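Arancibia House Shared Kitchen Refit
Progress report to the Jasar Fund
Saturday, March 2, 2019

1. Status

Work on the shared kitchens at the Andau site is 90 percent complete by value. The second-floor kitchen returned to use last month. The ground-floor kitchen is awaiting final electrical inspection.

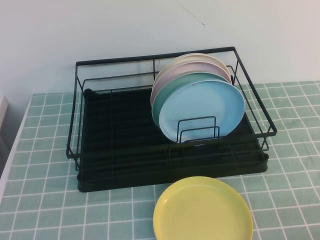
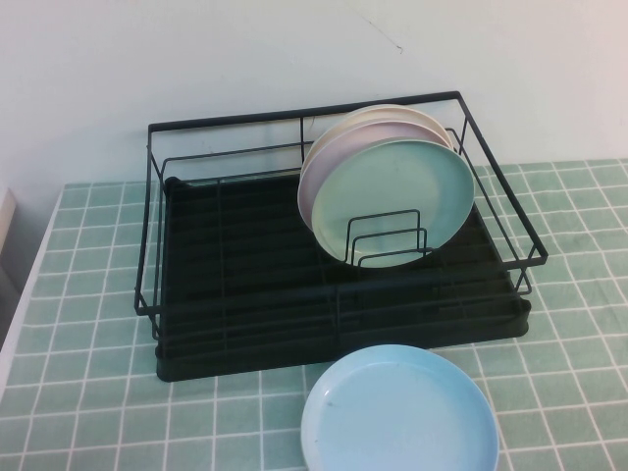

Dish rack with drip tray; plates upright in the rack.
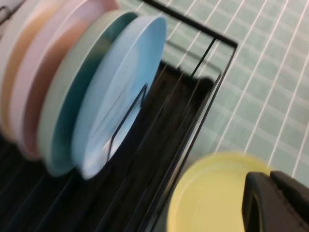 2. Plumbing

All galvanized supply pipe on the ground and second floors has been replaced with copper. Pressure tests were held for 40 minutes on each branch with no measurable drop. One isolation valve behind the ground-floor water heater was found to be seized and was replaced under the existing allowance. The waste stack was inspected as far as the basement and left in place - its condition is better than the October survey indicated.

3. Electrical

Prorner has installed the new distribution panel and separate circuits for the ranges. Two outlets on the east wall were moved to keep the required distance from the sink. The inspection was postponed once by the inspector's office and a new date has been requested.

4. Ventilation

Extract fans are fitted in both kitchens. The ground-floor duct run is longer than drawn, and airflow at the grille is below the design value. Prorner proposes a larger fan of the same type. The cost difference is under review.

5. Budget

Of the 42 invoices received to date, 29 have been paid. The remainder are being checked against delivery notes. No draw on the contingency has been made. If the larger fan is approved, it will be charged to contingency and shown as a separate line in the next report.

6. Next period

- Electrical inspection, ground floor
- Decision on fan
- Sealing of floor edges and repainting of the corridor
- Handover of manuals and warranty papers to the house office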